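Notebook, wood finishing bench
August, started 8:40

Subject: dark stain on interior doors, batch 4, blotching and lap marks. Continues from the previous entry on sanding grit.

Background

The Riihimäki order calls for interior door leaves in a dark brown, satin, low sheen. Test boards were fine. The first full-size leaves came out with cloudy patches across the middle third and visible overlap lines about a hand's width from the lock edge. Bello Adeyemi put two of them aside and marked the backs in chalk. I looked at them under the raking lamp before touching anything. The patches follow the grain, the overlap lines do not, so I am treating these as separate faults.

Stain is the Pladero water-based, dark walnut, same can lot as the test boards. Topcoat is Skorkis satin, not yet applied to any of the bad leaves.

Conditions

Shop humidity at start 61 percent, falling through the morning once the extraction was running. Temperature steady at 22 C. The test boards were done on a much drier day, which I did not write down at the time and should have. Bello remembers the dehumidifier running.

Sanding

All leaves went through the wide belt at 120, then by hand at 150. I checked the spare leaf with a damp rag and found belt chatter near the bottom rail, faint, even spacing. It would have shown under the topcoat. Resanded with the 150 on the long block, with the grain only, then raised the grain with distilled water, let it dry for an hour, and knocked it back with a worn 220.

Going finer than 220 before stain is a mistake on this veneer. The color goes on too light and we end up chasing it with a second coat. See the strip test below.

Strip test

Cut one offcut of the same veneer into 6 strips. Treatments:

Strip 1: 150, no grain raising, stain straight from the can.
Strip 2: 150, grain raised, stain straight from the can.
Strip 3: 220, grain raised, stain straight from the can.
Strip 4: 220, grain raised, washcoat, stain.
Strip 5: 220, grain raised, stain with retarder at 4 percent.
Strip 6: 220, grain raised, washcoat, stain with retarder at 4 percent.

Strip 1 blotched the same way as the rejected leaves. Strip 2 was a little better. Strips 3 and 5 had some clouding at the wild grain. Strips 4 and 6 were even, with 4 slightly darker than 6. Overlap was tested by stopping halfway down each strip, waiting three minutes, and carrying on. Only 5 and 6 came out without a line.

Strip 6 is the one to use. It is lighter than the approved sample by a small amount, visible side by side in daylight and hard to see under the shop tubes. Aminu Okonkwo held it against the sample at the window and wants it a touch redder. I think the redness he sees is in the topcoat, which the strip does not have yet. Strip 6 gets one coat of Skorkis tonight and we compare again tomorrow.

Viewing distance

Side note on judging color. A single leaf flat on the trestles always looks lighter than the same leaf standing up. For a dark brown pair either side of an opening, the eye compares one with the other across the gap, and a mismatch nobody would notice on the bench becomes plain. Leaves intended as neighbors should be stained in the same session and checked upright.

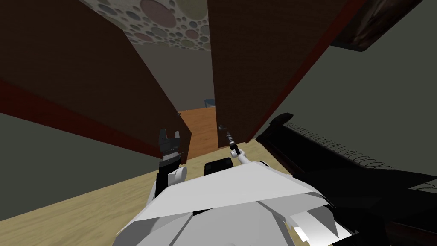
Procedure for the remaining leaves

1. Sand 150 by hand on the long block, vacuum, check under the raking lamp.
2. Raise grain, dry one hour, 220 by hand.
3. Washcoat, thin, one pass. Dry until it powders under 320, then scuff very lightly.
4. Stain with retarder at 4 percent, full length of the leaf, no stopping. One person applies, one wipes.
5. Edges last, with a nearly dry pad. The lock edge took too much stain on the first leaves and bled back onto the face.
6. Stand upright to dry, clear of the extraction inlet.

Material use

The job number is 149, book everything to that. Washcoat was not in the original estimate. I have added it to the sheet along with the extra hand time.

Open points

Confirm with Promuvness whether the hinge pockets are cut before or after finishing. If after, the cut edges need touching in on site and we should send a small bottle of the mixed stain, labeled with the retarder percentage.

The rejected leaves: Bello wants to strip them. The veneer is thin and already sanded twice. I would try one only, chemical, no abrasive, and decide on the other after that.

Humidity to be logged at the start and end of every staining session from now on. Sheet is taped inside the cabinet door.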